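Servicio de bebidas calientes en mesa
Apuntes de la unidad 4. Profesora: Marlene Rocha

4.1 Superficie de trabajo

El servicio se practica sobre mesa de tablero pulido, sin mantel. El veteado de mármol en tonos grises disimula las gotas y las marcas de agua, por lo que la revisión del tablero se hace a contraluz, con la vista casi a la altura del borde. Un paño seco por mesa, doblado en cuatro. No se arrastran piezas sobre el tablero: se levantan y se posan.

4.2 Hervidor y vaso

El hervidor se coloca a la izquierda del comensal y el vaso a su derecha, cerca del centro de la mesa. Entre ambos debe quedar espacio para girar el asa sin rozar el vidrio. Un vaso transparente pequeño se pierde de vista sobre un tablero veteado; conviene localizarlo antes de mover el hervidor. 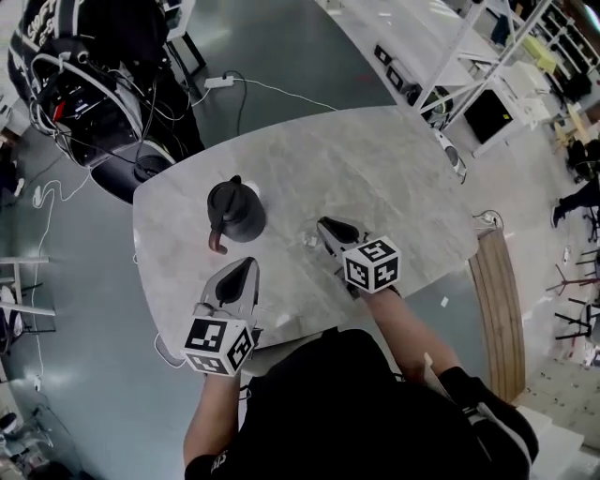 4.3 Secuencia de vertido

1. Comprobar que la tapa está asentada.
2. Sujetar el asa con toda la mano. El pomo de la tapa no se usa como punto de apoyo.
3. Acercar el pico al vaso sin tocar el borde.
4. Verter en hilo continuo hasta dos tercios de la altura.
5. Enderezar el hervidor, esperar a que caiga la última gota y devolverlo a su posición.

El vidrio no templado no admite agua recién hervida. En las prácticas se trabaja con agua del tiempo hasta superar la prueba de vertido. La ficha de Genivaldo Sampaio (código 211) recoge los criterios de corrección.

4.4 Piezas menores y envoltorios

Los pomos y remates pequeños se toman por los lados, a media altura, con presión igual en ambas caras. Si la pieza descansa sobre film o plástico transparente arrugado, se levanta en vertical; un tirón lateral arrastra el plástico y puede volcarla. El envoltorio se retira después, en una operación aparte.

Las sillas tapizadas con reposabrazos se separan del tablero antes de empezar, para no golpear el canto con el brazo de la silla.
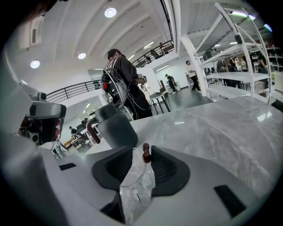 Material de la unidad

Ficha 73: posiciones de hervidor y vaso.
Ficha 211: criterios de vertido.
Lectura: cuaderno Prelevari, capítulo de vajilla de vidrio.

Entrega: esquema acotado de la mesa, en planta, con las dos posiciones del hervidor (reposo y vertido). Se recoge al comienzo de la unidad 5.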